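4. Sorting the worktable

Use one bin for cloths. Small parts and cables go in the Ritus drawer unit (see section 6).

1. Set the bin near the middle of the table, away from the rounded corner.
2. Pick up the cloths one at a time and put them in the bin. Start with the left side.
3. Coil each loose cable into an oval loop and lay it beside the bin.
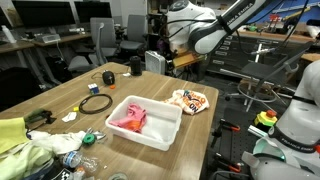
Fig. 12. White bin with a pink cloth inside; coiled cable to the left.

4. Collect bottles and bags last. Check bags for small parts before you throw them out.
5. Wipe the tabletop with a damp cloth.

Note: The bin holds up to 65 folded cloths – fewer if they are bunched up.

Caution: Do not put tools in the bin with the cloths. Sharp edges can tear the fabric.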